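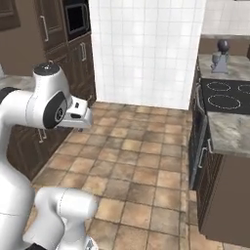
About Clulberg

Clulberg writes working rules for robot arms used in homes and kitchens. The company was founded by Joni Laaksonen and maintains offices in Skelgate and Heiskanen. Our members are manufacturers, training schools and care providers.

Our main publication, the Grevix Code, contains 15 rules. They cover reach limits, speed near people, stopping distance and conduct close to cooking surfaces – the section our members consult most often. Each rule is tried in a simulated kitchen before it is put to members for a vote. A draft must complete 600 simulated runs, and every contact with a fixed surface is recorded and reviewed by two assessors.

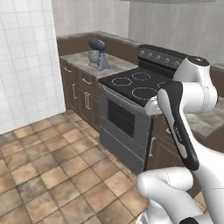 Simulated kitchen with the arm beside the cooktop.

The Code is revised each December. Comments from the public are welcome throughout the year and are answered in writing. Printed copies may be requested from the Skelgate office.

Page last reviewed 6 Oct 2019.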